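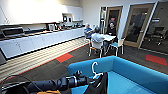 Stojan Perić 的意见是，长条形茶水间柜台只看门板平不平没有意义，应该先问底座怎么调平、台面接缝怎么处理、门铰用了一段时间以后还能不能调回来，这几条答不上来，评测就不用写了。

这三个问题本文都会回答，顺序稍有调整。评测对象是 Fluvham 的直线型柜台系统，安装在 403 室，也就是我们这一层的公共厨房兼休息区。同一空间里还用到 Sillska 的小桌和椅子，以及 Steltberg 的地面材料，后者包括柜台前的木纹地面和其余区域的方块地毯。三家产品分别采购，没有打包，评价也分开写。安装由 Atanasov 承担，涉及施工质量的部分我会单独说明，免得把安装问题算到产品头上。

全部产品按正常价格购买，厂商不知道有这篇评测。

一、柜体与底座

Fluvham 这套系统的基本思路是单元柜并排，前面统一平面门板，上面覆通长台面。型录里单元宽度有几种，我们统一选了 400 毫米。选窄单元的代价是侧板多，内部净空间损失大，五金用量也高；好处是单扇门重量轻，铰链负担小，开门时占用的过道也少。茶水间高峰时段过道里一直有人站着，门扇开启半径是必须考虑的。如果是家用厨房，我会选更宽的单元配抽屉，收纳效率会好得多。

底座是可调脚加卡扣式踢脚板。调节脚为塑料螺纹，从柜体下方旋转，也可以从柜内底板的孔里用六角扳手调。后一种方式很重要：柜台靠墙安装以后，后排的脚从前面根本够不到。Fluvham 在底板上预留了孔位，并附带盖帽。盖帽偏松，用吸尘器清理柜内时被吸走过，补件需要按整包订购。

调平过程本身没有难度。地面原有找平层在靠门一侧略低，调节行程足以补偿。相邻柜体之间用穿板螺栓连接，孔位预钻，两侧对得上。长柜台最常见的毛病是逐个单元看都是平的，拉通以后门缝忽大忽小。安装人员先把两端的柜体定好，再拉线逐个往中间靠，这个做法说明书里没有写，建议照做。说明书推荐从一端推到另一端，累积误差会全部落在最后一个单元上。

柜体侧板的封边完整，底部切口也封了。背板较薄，插槽安装，没有额外加固。对下柜来说够用，重量主要由侧板传递。背板后方留有管线空间，深度不大，较硬的电源插头弯不过来，需要换扁头或者把插座位置提前错开。这一点应当在布线阶段就确定，装完再改非常麻烦。

二、门板与铰链

门板为白色平板，表面均匀，正面看不到明显起伏。平板门的缺点和优点来自同一个地方：任何一扇门偏斜都会立即显现，长度越长越明显。站在柜台一端顺着看过去，缝隙的不一致会被透视压缩放大。验收时应当从两端各看一次，正面看基本看不出问题。

铰链为三向可调，前后、左右、上下各有独立螺丝。上下调节用偏心轮，手感明确，没有空程。左右调节会轻微带动前后位置，需要来回修正两次。缓冲内置于铰臂，关闭动作平顺，气温较低的早晨略慢。

投入使用后，使用频率最高的几扇门出现下沉，表现为上缝变宽、下缝变窄。原因是偏心轮没有锁紧，属于安装问题。重新调整并锁紧以后没有复发。回答 Perić 的第三个问题：能调回来，工具只需要一把十字螺丝刀，不用拆门。前提是每扇门都留出旋拧的空间，紧贴侧墙的那一扇很勉强。

清洁方面，白色门板对指印不敏感，对咖啡滴痕很敏感。液体沿台面前缘流下后会停在门板上沿，干了以后形成浅褐色细线。用湿布加中性清洁剂可以去除，隔夜的需要多擦几遍。门板上沿的封边目前没有发胀。研磨类清洁剂不要用，在备用门板的背面试过，会留下哑光斑，侧光下十分明显。

门板厚度为 20 毫米，手敲声音偏实。铰链杯孔周围余量足够，我拆过一扇检查，螺丝咬合处没有崩边。可以单独订购替换门板，孔位与原件一致，这是选择统一单元宽度的另一个理由，备件只需要存一种。

三、台面与接缝

台面为浅米色，通长铺设。Fluvham 的台面单段长度为 2,000 毫米，超过这个长度必须拼接。接缝是整套系统里最薄弱的地方，也是我最不满意的部分。

连接方式为底面暗装拉紧件，配合接缝处的密封胶。拉紧件本身没有问题，力量足够，两段台面可以拉到严密贴合。问题在高低差。两段板材的厚度公差不完全一致，底面对齐以后顶面会有极小的台阶，手指横向抹过去能感觉到。说明书要求在接缝下方加垫片，但没有随箱附带垫片。Atanasov 的安装人员用自带的薄片处理，效果可以接受，用抹布擦过时不再挂布。

密封胶颜色需要单独说。随箱的胶是纯白，与浅米色台面并不匹配，打上以后会出现一条细白线。我们改用了近似色。改色之后接缝在正常站立距离上不显眼，低头看仍然能找到。对外观要求高的项目，应当在下单时直接索要配色胶，型录末页有编号，网页上没有。

接缝的位置由自己决定，建议遵守两条。第一，不要落在常放热水设备的位置。第二，不要落在柜体正中的无支撑段，应当对准侧板。两条同时满足时，往往需要裁掉一截整料，浪费在所难免。我们接受了浪费。

耐热方面，我没有做破坏性测试。日常使用中热杯直接放置没有留下痕迹，锅具一律使用隔热垫。冷热交替最频繁的区域是放小家电的地方，底部会聚集冷凝水，机身又长期不移动，水汽排不出去。建议小家电下方加一块有脚的垫板，或者定期挪开擦干。台面后沿与墙面之间打胶，施工时要把墙面灰尘清干净，我们有一小段因为没有清干净而起边，后来割掉重打。

台面颜色的选择值得多说几句。白色门板配浅米色台面，反差很小，整体显得平淡，但是灰尘和面包屑也不显眼。深色台面在样板间里好看，放到多人共用的环境里，水渍会全天可见。本人认为共用厨房应优先考虑水渍，外观排在后面。

四、台面上的布置

长柜台的使用效率取决于台面怎么分区，与产品质量关系不大，但购买前应当先想好，否则插座会全部装错。

我的分区原则是按照热量和噪声排列。体积大的加热设备放在一端，其上方和侧面留出散热空间；小家电靠墙排列，往台面深处放，前沿留作操作区；零散器具集中在一段，不允许向两侧扩散。最后一条执行起来最难。共用厨房的台面有一个稳定趋势，凡是没有指定位置的东西都会沿墙停下来，然后长期不动。预防办法是在下柜里为它们留出格位，并且格位要在腰部高度附近能够看得见。下柜底层放进去的东西等于封存。

墙面上的凹龛适合放取用频率高的小件。凹龛的优点是不占用台面深度，缺点是深度固定，较大的容器会探出来。底面最好做成可以直接擦拭的表面，并且略向外倾。我们这里的底面完全水平，积灰以后必须把东西全部拿出来才能擦净。

照明条件较好，靠近柜台一侧的白墙反光很强，台面操作区没有明显阴影。代价是眩光，坐下来面对墙面时能感觉到。墙面涂料如果还能选择，应选低光泽。

五、木纹地面与地毯的交界

Steltberg 的地面方案分为两部分，柜台前一条浅色木纹地面，表面有细密平行的纹线，其余部分为深灰色方块地毯。分区依据是液体飞溅范围。柜台前人会端着杯子转身，这一条必须能拖。

木纹条带的走向与柜台平行。这样铺的好处是条带边缘和柜台前沿形成一组平行线，安装偏差容易检查。坏处同样是偏差容易被看到。纹线之间会存住细小的咖啡渣，扫把扫不净，需要吸尘后再湿拖。拖布应沿着纹线方向走，横着拖只会把渣推进纹线里。

条带宽度应当以柜门完全打开以后，人还能站在硬地面上为准。很多茶水间的条带过窄，开门之后人就退到了地毯上，滴落的液体也落在地毯上。我们的宽度刚够，如果重来，我会再加宽一些。

交界处没有使用高起的压条，两种材料的完成面做到接近齐平。做到这一点需要预先计算厚度差并在地毯下方垫高。Steltberg 提供一种过渡垫层，裁切容易，但压缩以后回弹较慢，推车反复经过的位置已经略微下陷。硬地面与地毯之间的落差目前不构成绊脚风险，需要继续观察。推荐在主通道上换用更硬的垫层，型录里有，价格更高。

六、方块地毯

方块地毯的优势在于可以单块更换，这一点被反复宣传，实际操作中有两个条件。一是同批次备料要留足，二是胶的粘性要能承受反复揭起。

备料问题：深灰色的批次差异比想象中明显。换上新块以后，颜色略深，踩踏一段时间之后会接近，但达不到一致。比较可行的办法是从人少的角落取旧块，移到显眼处，新块补到角落。

胶的问题：使用的是防滑型可揭胶，揭起时需要用平口工具撬起一角，之后可以整块拉起。重新放下以后粘性有下降，边角偶尔翘起，压一段时间能恢复。反复揭起的那几块应当补胶。

深灰底上铺了红色块。红色块的作用有争议。Nataša Radonjić 认为它打断了地面的整体感，并且容易让人误以为是门口的垫子，在上面蹭鞋底。我的看法是，它对于分辨位置有帮助，比如说明桌子应当放在哪里、哪一段不要堆东西。但红色确实比深灰更容易显脏，特别是浅色的粉末和纸屑。门前的红色块承受的踩踏较多，磨损会先在这里显现，订货时红色备料的比例应当高于铺设比例。

静音效果合格。拖动椅子时没有尖锐噪声，脚步声很轻。对面房间关着门时，基本听不到休息区的走动。说话声则是另外一回事，地毯对人声的作用有限，而白墙、柜门和玻璃门都是硬反射面。休息区坐满人以后，声音会显得比较嘈杂。希望改善的话，应从顶面或者墙面着手。

七、小桌

Sillska 的小桌为白色，适合几个人短时间围坐。桌面尺寸偏小，放下杯子和一盘点心之后，再展开笔记本电脑就很挤。作为休息区用桌，这个尺寸有其合理性，坐下的人不会长期占用。如果期望它兼作会议桌，会失望。

桌面硬度良好，杯底拖动没有留下划痕。白色表面对圆珠笔油墨的抵抗力差，当场擦可以擦掉，过夜之后会留下淡影，用酒精棉片可以再减轻一些，无法完全去除。桌面边缘做了倒角，前臂靠上去不硌。

稳定性一般。在硬地面上组装时四平八稳，搬到地毯上以后，有人用力撑住桌边起身时会有轻微晃动。底部调节垫的行程很短，对地毯的补偿效果有限。紧固件需要在使用初期复紧，说明书有提示，字很小。复紧之后晃动减轻，仍未消除。

桌子的位置与柜台之间要留出两股通行的空间，一股给取东西的人，一股给经过的人。坐着的人会把椅子向后推，通行宽度应当从椅背后方算起，从桌边算起的图纸全部偏乐观。

八、椅子

Sillska 的椅子我们订了不止一种配色，包括浅蓝色座面配白色框架的款式。椅腿细，视觉上轻，在小房间里不显得拥挤。细腿的问题在于单位面积压力大，在地毯上会压出凹点。深灰色地毯上凹点不明显，挪开后慢慢恢复。换到较软的弹性地面上，应加装大号脚垫。

坐感偏硬，短时间没有问题，久坐不合适。靠背角度比较直，身体前倾伸手拿东西时，椅子没有向前翻的倾向，重心安排得稳妥。我故意坐在前缘测试，后腿没有抬起。侧向晃动轻微，来自腿部连接件，属于结构特性，复紧以后没有变化。

年长的同事反映起身时没有扶手可用，要撑桌子。这和前面提到的桌子晃动叠加在一起，是这套组合最实际的缺陷。Sillska 同系列有带扶手的型号，宽度更大，能否推进桌下取决于桌面下沿的高度，订购之前需要自行核对。后续我们会补订带扶手的，并且至少在每张桌子旁边放一把。

浅蓝色座面的清洁表现中等。深色牛仔裤会染色，早期用温水可以擦淡。座面与框架的接合处有一条窄缝，碎屑进去以后只能用细毛刷或者压缩空气清理。这种细节在展厅里看不出来。

脚垫为推入式，拖动次数多了以后会松脱，掉在地毯里很难找。建议到货后逐个取下，点少量胶再推入。备用脚垫可以单买。

九、与周边门的关系

休息区一侧连着几扇玻璃门，有浅色木框的，也有白框的。这一部分不在评测范围内，但它直接影响家具布置。门扇开启范围内不能放椅子，这一条写在图纸上很清楚，实际使用中椅子会漂移。我们用地毯块的分界作为参照，要求椅子放回时不越过某一行，执行情况尚可。

玻璃门还带来一个次要问题，坐在桌边的人会正对隔壁房间。双方都能看到对方，部分人觉得不自在。调整桌子的朝向可以缓解，不必贴膜。

十、安装与售后

Atanasov 的施工总体合格。做得好的地方是柜体调平、拉线和接缝垫片；做得不好的地方是铰链偏心轮漏锁，以及墙面后沿有一段清灰不彻底。两项返工都没有另外收费，返工需要自己提出并附照片，没有主动回访。

Fluvham 的备件订购可以在网页完成，门板和铰链的编号清晰，盖帽和垫片的编号只在纸质型录里。Sillska 的回复速度快，但是对扶手椅能否配小桌这一问题只给了尺寸表，没有直接答复。Steltberg 不接受单块地毯订购，最小单位是整箱，小面积项目的备料成本偏高。

说明书方面，Fluvham 的图示准确，装配顺序不适用于长柜台，前文已述。Sillska 的说明书足够。Steltberg 的铺设指南对交界部分一带而过，只有一张剖面图，没有标注压缩后的厚度。

十一、评价

Fluvham 直线型柜台：推荐。柜体和铰链可靠，可调性好，替换件统一。扣分项为台面接缝、密封胶颜色、盖帽松动。适合共用厨房，对接缝外观有严格要求的住宅项目应考虑其他台面，只买柜体。

Steltberg 木纹地面：推荐，注意拖地方向和条带宽度。

Steltberg 方块地毯：有条件推荐，前提是备料充足，主通道换硬垫层。红色块按个人偏好决定。

Sillska 小桌：一般。用于短时间休息可以，放在地毯上需接受轻微晃动。

Sillska 无扶手椅：一般偏上。重量轻、前倾稳定，脚垫需要处理。使用者中有年长者的，直接订带扶手型号。

Perić 看过初稿以后又补了一条，说踢脚板的卡扣应当单独测试，拆装多次以后容易断耳。我拆装了靠近门口的一段，卡扣没有断，但是有一只已经发白。踢脚板后面是落水之后最先要检查的地方，卡扣断了就只能靠胶带固定，所以备件清单里应当加上这一项。编号同样只在纸质型录里，位置在调节脚的下一行。

更新于2026年1月：后沿重打的那段胶没有再起边。过渡垫层的下陷没有继续发展，已向 Steltberg 索取硬垫层样品，尚未收到。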